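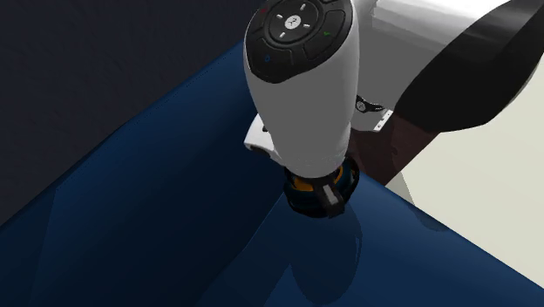
Barnalero Returns to Mostevel This June with a Bigger Supper Menu and a Lot More Chairs

MOSTEVEL – I'm Seo-ah Ham, I run the Barnalero summer supper series, and I'm so happy to finally say it out loud: we're back in June, and we've got 34 suppers on the calendar!

If you came last year, you know how it goes. Long tables, big platters, and you sit next to whoever you sit next to. If you didn't come last year, it may be because we ran out of seats (sorry again to everybody who stood in the parking lot and ate bread). We had room for 130 people a night and we could have filled it twice over on the warmer evenings. This summer we're setting 200 places, and yes, I ordered the chairs myself, and yes, they match.

The food is still built on what the farms near Mostevel bring us that morning. Early in the season that means peas, new potatoes, green garlic and a strawberry shortcake that I'll defend against anybody's grandmother. By the end it's all corn and tomatoes – we gave up fighting that a while ago. There's a full vegetarian menu every night, and you don't have to ask for it ahead of time.

Bread comes from Kushnir, the bakery on the hill, and they've worked up a seeded rye just for us. I've been eating it for breakfast for weeks. Zellico is pouring the drinks again, including the sour cherry soda that people kept writing to me about all winter. You can bring your own wine too, with no corkage fee.

A few changes to know about. Doors open at 5:30 p.m. and the first platters go out at 6:15, a little earlier than before, so families with small kids can get home at a decent hour. Kids under three eat free. We've also moved the music to the far end of the yard after a number of you told me, very kindly, that you couldn't hear each other talk.

Tickets go on sale in May through the Barnalero website and at the Kushnir counter. You can buy a single seat, a whole table, or a season card that gets you into any supper you like as long as you call by noon.

Reporters and food writers are welcome at any supper – just write to the Barnalero office and ask for Seo-ah, and I'll save you a seat near the bread.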